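Why does wire have a plastic coat?

16 comments · 200 shares

Pick up the lead of a lamp and what you feel is plastic. The metal is inside. The plastic is called insulation, and electricity can't easily get through it.

Electricity will flow through anything that lets it. Materials that let it through are called conductors. Most metals are good conductors, and copper is one of the best. Copper also bends without snapping, so it is used for most of the wires in a house. It melts at a little over 1000 degrees Celsius. Pure gold melts a bit lower, and iron needs much more heat.

Materials that hold electricity back are called insulators. Plastic, rubber, glass and dry wood are all insulators. If two bare wires touch, the electricity can take a short cut from one to the other. This is called a short circuit. The wires can get very hot and may start a fire. 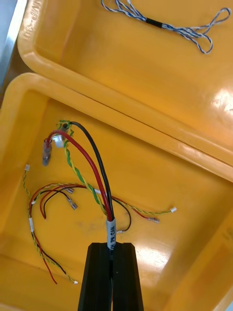
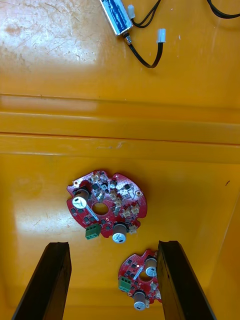
Wires come in different colours, and parts sit in yellow or orange trays.

The colour of the coat makes no difference to the electricity. It is there for the person doing the work. In a plug in Britain, the brown wire is live, the blue wire is neutral and the green and yellow striped wire is earth. Older houses may still have red and black wires in the walls, as the colours were changed some years ago.

Before plastic was common, wires were wrapped in cotton, silk, paper or rubber. Rubber worked well when it was new, but after many years it dried out and cracked. Old wiring like this has to be replaced.

Birds can sit on a bare power line because both feet are on the same wire. The electricity has no reason to go through the bird. If the bird touched the wire and the metal pylon at once, it would be badly hurt.

Never cut or peel the coat off a wire that is plugged in. If you find a lead with a split in it, don't touch it. Tell an adult, who should switch it off at the wall.

Words to know
Conductor: a material that lets electricity through.
Insulator: a material that holds electricity back.
Short circuit: a short cut that electricity should not be taking.

49 likes · Share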